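Primton subcontract awards

I put this dataset together because I got tired of digging through scanned bid sheets every time someone asked who was getting the work on the Primton plant. It's one CSV, 1,379 rows, one row per subcontract award or change order, and it covers 198 firms. Gunvor Sandberg typed up most of the early ones (thank you, Gunvor!!) and I did the rest.

The columns are firm, trade, award, owner_cert, county and note. Watch out for owner_cert -- it's whatever the firm put on its own form, and 58 firms left it blank. I kept those blank, so please don't read them as "no." 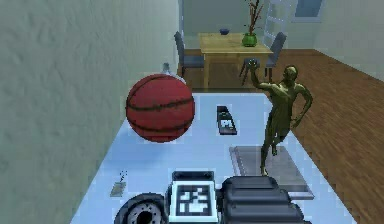 Rendered interior: long white tabletop, wood floor, pale walls.

Known problems: Talley and Engebretsen bid jointly on 8 packages, and I listed those under Talley only. Gromik shows up under two spellings and I still need to merge them. Anything awarded after July isn't in yet.

To load it, any spreadsheet program will do, just tell it the file is UTF-8 or the accents go funny. If you spot a mistake, open an issue and give me the row number.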